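Static cling and fleece pile on a built-in single: fold order?
Bedding & Laundry > Small Rooms
12 replies, 1694 views

tarn_weft
Original poster

Single bed built into a wood frame, ladder on one side, wall behind the head. It is the only flat surface in the room big enough to fold on, so laundry gets sorted on top of the made bed. Current order is dark items first, knits second, bedding last. The dark items go in a heap at the ladder side and I work toward the other end.

Two problems. Lint from the gray layer transfers to anything black. And the white open-weave knit snags when it is pulled out from next to the pile.

State of it before sorting:

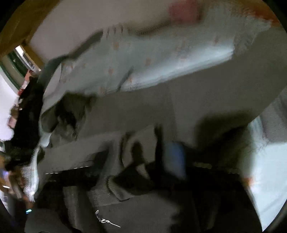
Re: fold order
selvedge_4

Your order is backward for lint. Bedding first, darks last. Sheets shed the most in the first few minutes of handling, and you are shaking them out directly over a black pile.

Get the knit out of there before anything else. Open weave catches on zipper pulls, hooks and drawcord tips. Close every zipper before the wash and leave it closed until the garment is folded.

Re: fold order
Holska_dryer_guy

Disagree on bedding first. If the bed is the folding surface, the bedding has to be on it. Make the bed, pull the duvet flat, then fold on the duvet. Printed cotton sheds very little compared with brushed fleece.

Also check the dryer's lint screen. Mine is a Holska, and the screen needs to be washed with dish soap every 12 loads or the airflow drops. A clogged screen puts the lint back on the clothes.

Re: fold order
selvedge_4

You are assuming the duvet cover is cotton. OP hasn't said.

Re: fold order
tarn_weft
Original poster

Cotton-poly on the label, 255 thread count. The checked sheet under it is plain cotton. I tried Holska_dryer_guy's version: duvet flat, zip hoodie face up in the middle, sleeves last. The blacks stayed in a heap at the side rail.

Face up is for the print. Large varsity letters crack along the fold line if the garment is folded across them, so I want to see where they end before I make the first fold.
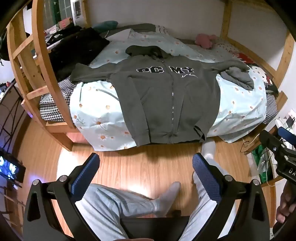
tarn_weft
Original poster, Section Moderator (Small Rooms)

Lint on the hoodie was lower than last time. Lint on the black heap was about the same. The plush and the pillows stayed at the head of the bed, and I had enough room without moving them.

Re: fold order
quoin

Your first fold should be vertical, along the zipper. Then sleeves back, then one horizontal fold below the lettering. The hood goes down inside last. If the hood is bunched up when you start, the neck seam sets crooked.

Rolling also works and puts no hard crease in the print. I have used a Daza shelf divider for rolled hoodies for two winters with no cracking.

Re: fold order
selvedge_4

Rolling is fine for a drawer. On an open shelf it unrolls. And a vertical fold along the zipper bends the print at the center, exactly where the lettering is split anyway, so I agree with that part.

Re: fold order
Holska_dryer_guy

The heap is the remaining problem. It is sitting against the rail, where dust collects. Put a clean pillowcase under it or hang a bag from the ladder. I use a Tusus mesh bag, 4 hooks, fits most rungs.

Re: fold order
tarn_weft
Original poster

Rungs are horizontal but the ladder curves, so a hooked bag may not hang straight. I will try the pillowcase first and run the blacks as a separate load. Will post lint results in February.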